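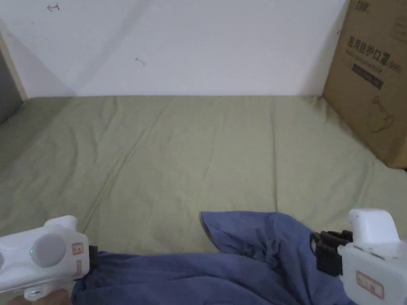

Green sheet, white wall. Day 2 in the new place

Dwight Kowalchuk
2020-11-20

ok so moving thread. we left Staden after 166 weeks of saying we'd leave Staden. I counted on the old lease, don't ask

movers quoted us 2802 all in. then called back to say stairs are extra – the stairs were on the form. I filled in the form in August!!

went with Penrose in the end. two guys, one truck, done before lunch. Would use again

14 replies · 3 shares

things I packed first and need right now: can opener, phone charger, the good scissors, every single towel

internet guy says next week. he also said next week last week. typing this on one bar by the kitchen window so sorry for typos

Mervyn Cropper if you're reading this I still have your drill. its in a box marked MISC. there are a lot of boxes marked MISC

Misa wants to paint before we unpack anything else. I want to eat something that isnt crackers. talks ongoing

does anyone know when trash day is on the Brarkunard side of the tracks?? city site has two different answers

update – pizza place delivers here. more tomorrow

31 likes · 6 replies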